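Javadeo Facilities Forum > Furnishings > Stool inspection, Orkthorpe reading room

ilodhi_46
Members are asked to confirm the procedure for the plastic step stools. At present each stool is turned over and its feet are checked every Wednesday.

kratochvil.i
The procedure stands. Particular attention should be given to the foot caps and the ribs beneath the seat.
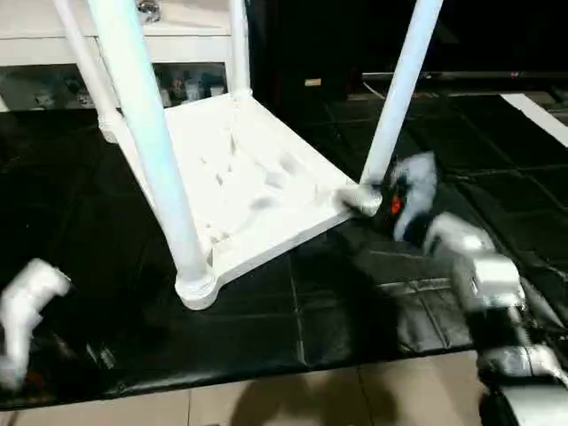
White plastic stool on its side, underside of the seat visible.

zeman_stores
I must disagree with the weekly interval. Our site has 94 stools, and a monthly check has proved sufficient.

kratochvil.i
Orkthorpe has 8. The weekly interval is retained there until October.

ilodhi_46
Noted. I would still request that the mat be left down during checks, as the tile marks easily.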